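Reading a Changing Neighborhood
Handout 5: The Depot District
Instructor: Pacita Ambrosio

Welcome back! This week we finally leave the downtown maps behind and take the bus out to Mudov, which I've been looking forward to since the course began. If you grew up there, please speak up in class. Your memory of a closed bakery is a real source, and we'll treat it as one.

1. What we mean by a layer

A neighborhood almost never changes all at once. A rail depot closes, the bus loop beside it hangs on, the diner that fed the night shift becomes a phone store, and the sign bracket stays on the wall for another 30 years. Each of those is a layer, and old layers poke through new ones all over the place (curbs are wonderful for this — look for the dips where driveways used to be!).

Terms to know:
Remnant: a physical piece left from an earlier use
Ghost route: a path people still walk although the thing it led to is gone
Infill: new building on a lot that sat empty between older ones
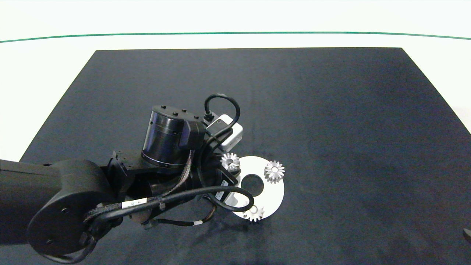
Mudov began as a rail stop with a water tower and a row of workers' cottages. The cottages on Tristness Lane went first, then the freight shed, and the lots were used for parking until the apartments came. When you draw this sequence, keep it simple: shade the depot land as one solid dark shape, leave the streets around it white, and run a single thin green line across the top for the old rail curve. Three tones are plenty. Students who use eight colors usually can't read their own maps a week later.

2. The Dillel Cinema

The Dillel had 800 seats, a single screen, and a lobby that smelled of popcorn and floor wax. I saw my first movie there and remember only the curtain. After it closed, the building was a carpet warehouse, then a roller rink for one glorious summer, and then it stood empty behind a fence. The lot is now a clinic with a parking deck.

Go and stand on the corner across from the clinic. The sidewalk is much wider there than on the rest of the block, wide enough for a Saturday line that no longer forms. That's a remnant, and it's my favorite one in the whole city.

3. Bite

Bite was the snack counter by the bus loop. It shows up in nearly every interview in our collection, and the interviews disagree about nearly everything: the color of the awning, the price of a fried pie, which side of the loop it stood on. I love this! Don't pick a winner too soon. Write down each version, who told it, and how old they were at the time.

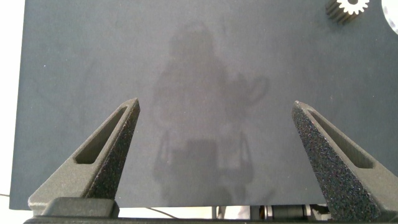
Then check the versions against the street directories, which list the counter at two different addresses. It may have moved across the loop when the lanes were widened, and in that case both sides of the argument could be right. Read pages 14 and following in the course packet for how to cite a directory entry.

4. Walking assignment

Choose one block between the depot and the clinic. Walk it twice, once in each direction, and take notes by hand.
Find one remnant and one piece of infill.
Talk to one person who has known the block for a long time. Ask what used to be there, then wait — the second answer is often better than the first.
Write about two pages and attach your map.

Bring the map to class unfolded if you can manage it on the bus. We'll lay them end to end on the floor and see where the blocks meet.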